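Ollell: notas de bancada

Sobre a escolha da ferramenta terminal para as tarefas de empurrar

Publicado em abril, na categoria Manipulação

Retoma-se neste texto a comparação iniciada na entrada anterior, dedicada às garras de dois dedos. Vários leitores solicitaram que se tratasse também da haste simples, solução frequentemente omitida nas tabelas dos fabricantes por não constituir, em rigor, uma garra. O pedido é pertinente. Uma parte considerável do trabalho que se realiza nesta bancada consiste em deslocar peças sobre um plano, e para esse fim a capacidade de preensão é dispensável.

Foram consideradas três opções. A primeira é a garra paralela Koltier, de dois dedos, utilizada fechada como se fosse uma ponta. A segunda é a ventosa Melis, montada com o respetivo suporte. A terceira é uma haste cilíndrica de ponta arredondada, fixada ao punho do braço por meio de um suporte angular. O controlador foi o mesmo nos três casos, um Meltel com a configuração de origem, sem alteração dos limites de velocidade nem de aceleração.

A superfície de trabalho é uma tábua de madeira clara assente sobre a base perfurada azul. Ponderou-se a utilização de uma chapa metálica, que ofereceria um atrito mais uniforme. Optou-se pela madeira por se aproximar mais das condições em que o conjunto será utilizado. Os veios introduzem uma ligeira variação no deslizamento, perceptível sobretudo nos movimentos lentos, e entendeu-se que um método incapaz de tolerar essa variação teria pouco interesse prático.

As peças são blocos de cor: estrelas, cilindros, um cubo, prismas e um coração. A diversidade de formas é deliberada. O cilindro tende a rodar sobre si próprio quando o contacto não passa pelo centro; o cubo apresenta faces planas e perdoa alguns desvios; a estrela é a mais exigente do conjunto, pois a ponta da ferramenta pode alojar-se entre dois braços e arrastar a peça numa direção diferente da pretendida. O coração comporta-se de modo semelhante à estrela quando empurrado pelo lado dos lóbulos.

Procedimento

Cada ensaio parte de uma disposição em que as peças se encontram espalhadas pela tábua e termina quando as peças da mesma cor ficam agrupadas, ou quando se esgota o limite de 500 movimentos. Considera-se movimento cada deslocação comandada da ponta, com ou sem contacto. A altura da ferramenta mantém-se constante durante o empurrão e é aumentada apenas nas travessias.

A calibração foi refeita antes de cada mudança de ferramenta. Trata-se de uma operação morosa — em especial com a ventosa, cujo fole deforma e altera a cota de referência — mas não se afigura aconselhável dispensá-la. Numa primeira série, entretanto descartada, a calibração da garra foi reaproveitada para a haste, e a ponta passou a tocar na madeira junto a um dos cantos. A marca resultante foi lixada e a série repetida na íntegra.

Resultados

A haste concluiu 94 ensaios dentro do limite, o valor mais elevado das três opções. A garra fechada ficou abaixo, com um padrão de falhas bastante claro: a secção retangular dos dedos apresenta arestas, e o comportamento do bloco depende da orientação do punho no instante do contacto. É possível compensar esse efeito rodando a ferramenta antes de cada empurrão, com o correspondente aumento do tempo de ciclo. A haste, por ser cilíndrica, oferece o mesmo perfil em todas as direções e liberta o planeador dessa preocupação.

A ventosa foi incluída por uma questão de completude e os seus resultados devem ser lidos com reserva. Empurrar com o bordo de uma ventosa não corresponde à utilização para que o componente foi concebido. Nas peças de topo plano, contudo, a pega vertical funcionou sem dificuldade, e num projeto em que fosse necessário empilhar blocos seria a opção a estudar em primeiro lugar.

Merece referência o caso dos grupos compactos. Quando várias peças se encontram praticamente encostadas, separar uma delas sem perturbar as restantes exige que a ponta entre num espaço reduzido. A haste permite fazê-lo com maior frequência. A garra, mesmo fechada, ocupa demasiado volume e acaba por deslocar o grupo inteiro. A solução adotada consistiu em abordar o conjunto pelo exterior e dispersá-lo com um empurrão curto, retomando em seguida a tarefa com as peças já afastadas.

Limitações

O suporte angular da haste apresenta uma folga mínima que se manifesta após utilização prolongada. Reapertar os parafusos resolve o problema, mas a verificação deve fazer parte da rotina. Não foi medida a força de contacto, por não se dispor de sensor no punho. A iluminação da bancada também não foi controlada, o que condiciona as conclusões relativas à deteção das peças amarelas sobre a madeira clara, cujo contraste é inferior ao das azuis e das vermelhas.

Fica para uma próxima entrada a comparação entre 2 diâmetros de haste, com o mesmo controlador e a mesma tábua. Os comentários permanecem abertos.

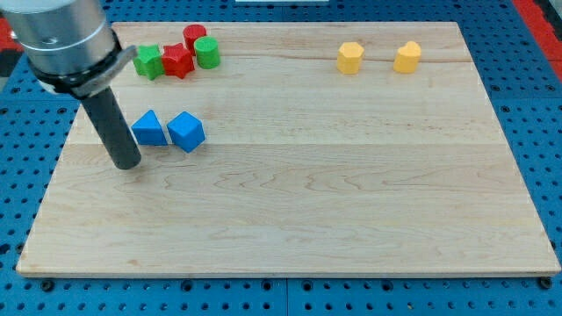 Leitor anónimo: Agradeço a publicação dos resultados. Utilizei durante algum tempo uma haste semelhante e verifiquei que o revestimento da ponta com uma manga de silicone reduzia bastante o deslizamento lateral nos cilindros, embora piorasse o comportamento nas estrelas. Seria útil incluir essa variante na comparação dos diâmetros, se o suporte o permitir.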